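Clorkix K2 Tabletop Arm Set for Small Kitchens
Sold by Rüegg, Tultham

The set handles bottles, caps and plates on a normal table.

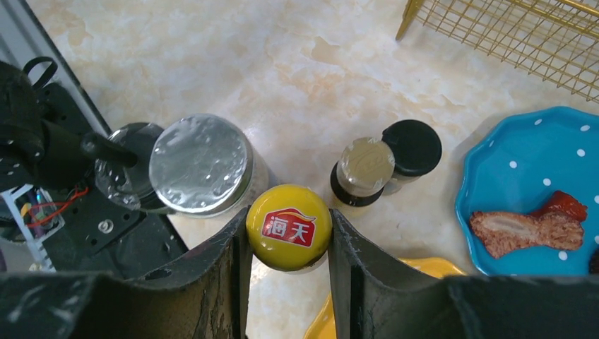
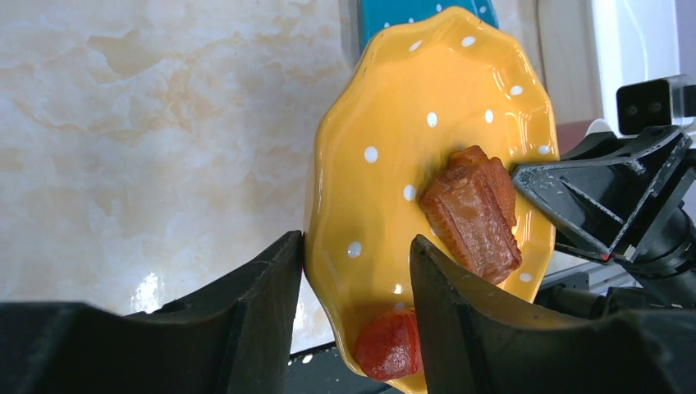 Price is 3716 dollars, with 2 pairs of fingers. Please plan also for spare finger pads - one pack costs 196 dollars and we do not include it. Delivery to Tultham takes seven working days. For the Istano wall mount, ask us before you order, the hole pattern was changed in November.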